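ホーム テクノロジー くらし 連載 バックナンバー 検索

カテゴリー:ロボットと家事
この記事は約5分で読めます

布はまだ手ごわい。それでも機械は洗濯物に近づいている

2021年10月29日

洗濯物をたたむ機械がほしい、と最初に思ったのは学生のころだった。コインランドリーの乾燥機から出したシャツの山を前に、食器には食洗機があるのに、なぜ衣類はここで急に人力に戻るのだろうと考えた。あれから長い時間がたって、うちには床を掃除するロボットがいる。椅子の脚のあいだを器用に抜け、段差の手前でちゃんと引き返す。しかし脱ぎっぱなしの靴下に出会うと、飲み込んで止まる。靴下一枚が、いまの家庭用ロボットの限界をかなり正確に教えてくれるのだ。

家事を機械にまかせる話になると、たいてい「歩けるか」「話せるか」に関心が集まる。取材を続けるうちに、私はすっかり手先のほうに夢中になってしまった。とくに布である。箱なら、どこを持っても箱の形をしている。コップも、向きさえわかればつかみ方の見当がつく。ところがタオルは、持ち上げた瞬間に別の形になる。角が裏側に隠れ、二枚が重なり、さっきまで見えていた縁が消える。カメラで見て、計画を立てて、腕を動かす。その間にも相手は形を変えていく。面白くないわけがない!

8月に訪ねたコスデール(Kostdale)は、リネンの回収と仕上げを請け負う工場である。シーツを広げて巻き込むローラーも、きれいに積み上げるコンベヤーも、昔から自動で動いている。案内された仕上げ室では、一日に1267枚のバスタオルを処理した日の記録が壁に貼ってあった。それだけの枚数が流れていても、機械の入口には人が立つ。山から一枚を抜き、角を二つ見つけ、ぴんと張って送り込む。ベテランの手にかかると、この動作は目で追えないほど速い。角を探しているようにさえ見えない。指が布の縁を滑っていき、止まったところが角なのだ。

工場の自動化は進んでいる、という言い方は正しい。ただし、進んだのは布が広がったあとの工程である。ぐちゃっとしたものを、ぴしっとしたものに変える最初の数秒が残っている。家庭の洗濯かごには、その数秒しか入っていないと言ってもいい。

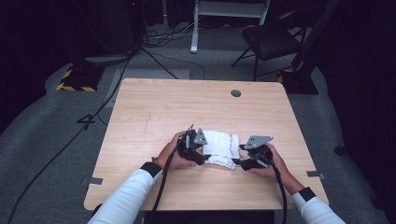 布の扱いを機械に覚えさせるとき、私がいちばん知りたいのは、二つの手がどう役割を分けているかだ。人間は片手で押さえ、片手で折り、途中で平気で役を入れ替える。しかも五本の指がそれぞれ別の仕事をしている。これを黒い手持ちのグリッパー二つに置き換えると、話は急に切実になる。白い布は左右から挟まれて、くしゃりとしわが寄っている。素手なら親指でひとなでして平らにするところを、挟む、押す、離すという動きの組み合わせで片づけなければならない。試しに自宅で、台所のトングを両手に持ってふきんをたたんでみてほしい。私は一枚に30秒かかり、できあがりは餃子のようだった。

この不自由さについて、ロボットハンドの設計に携わるナレ・ラ(Na-rae Ra)さんに話を聞いた。フィタル(Fitar)という小さな会社で、布用の指先ばかりを作り続けている人である。

「指の数を増やせば解決すると思われがちですが、私はまず二本で粘りたいんです」とラさんは言う。「二本の指で挟めるものは、思っているよりずっと多い。問題は、布を一枚だけつかんだのか、二枚つかんだのかがわからないこと。人は指先をこすり合わせて確かめますよね。あれがほしい」

実際に指先をこすり合わせてみると、なるほど、ハンカチが一枚か二枚かは目をつぶっていてもわかる。薄いTシャツでもわかる。私たちはこの高性能なセンサーを毎日使いながら、一度も褒めたことがない。フィタルの試作品には、指の先端にごく小さな滑りを感じ取る部品が入っていて、布がずれはじめると挟む力を少しだけ強くする。ラさんの机の引き出しには、使い込んで縁のほつれた試験用のタオルがぎっしり詰まっていた。新品のタオルは素直すぎて練習にならないそうだ。

では、どこまでできるのか。ラさんのチームでは、四角いタオルを広げて四つに折るところまでなら安定してきたという。条件は、明るさが一定で、台が平らで、タオルが一枚だけ置かれていること。長袖のシャツになると成績はがくんと落ちる。袖が裏返っていれば、もうお手上げに近い。子ども用の靴下を左右そろえる課題にいたっては、「つかむ前に、見つけるところで負けます」と笑っていた。

いっぽうで、手本の集め方は大きく変わりつつある。以前は技術者が動きを一つずつ書いていた。いまは人がやって見せた動作を山ほど記録し、そこから機械に動き方を引き出させる方法が勢いを増している。ラさんは一つの作業につき1000回の手本を目安にしているそうで、同じタオルを同じように折るのでは意味が薄く、斜めに置いたり、丸めて落としたり、わざと失敗しかけて立て直したりする。立て直しの手本がとくに効くらしい。これには膝を打った。家事のうまい人は、失敗しない人というより、ずれたときにさっと直せる人だからだ。

店舗の裏方ではもう少し早く出番が来そうだ。衣料品店のロンダリ(Rondari)では、返品された商品の検品台に機械の腕を置けないか検討している。担当者の希望は控えめで、たたむところまでは求めていない。袋から出して、平らに広げて、次の人に渡してくれれば十分だという。人がいちばん腰を痛めるのは、その繰り返しの部分なのだそうだ。用途をここまで絞ると、いまの技術でも手が届く距離に見えてくる。

家のほうは、正直なところまだ先だろう。かごの中にはタオルもあれば、ひもの絡んだパーカーも、ポケットに紙くずの残ったズボンもある。台は狭く、照明は暗く、猫が乗る。それでも私は楽観している。床掃除のロボットだって、最初は部屋の真ん中で途方に暮れていたのだ。最初に来るのはたぶん、タオルだけをたたむ、場所をとる、少し遅い機械である。値段しだいでは、私は買う。置き場所はもう考えてあって、いまはコング(Kong)の古い衣装ケースが積んである廊下の突き当たりだ。

タグ:家事の自動化/ロボットハンド/洗濯/特集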